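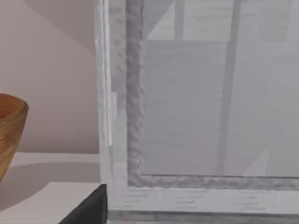 Chapter 6
Learning from a Pretend Kitchen

2019-08-04, by the Bradell course team
20 shares | 2 comments

By now you have spent five chapters telling an arm where to go, one joint at a time, and I expect you are a little tired of it (we certainly were!). In this chapter we let the arm learn from recorded runs instead, and we do it in simulation, where a dropped kettle costs you nothing but the time it takes to press reset.

The method goes by the name of Gemo, and it was first tried out in our lab at Landonport. A person steers the simulated gripper through a chore, the computer saves what the cameras saw along with each move, and a network is then trained to guess the next move from the view alone. We gathered 250 runs in the kitchen and held back 20 of them for testing, and you will use that same split in the exercises.

What makes the kitchen hard is how little the close-up view gives you to go on. Reaching for the black handle of a kettle in front of a microwave, the gripper may have only part of the kettle in sight, and the network still has to choose a move.

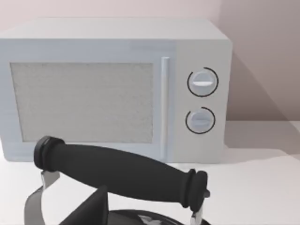 Lehner objects that a network trained this way only copies, and that one small slip early in a run will carry it somewhere no person ever steered. It's a fair worry, and Section 6.3 takes it up at length, with a test you can run yourself. First, though, we need to settle what goes into a single recorded step.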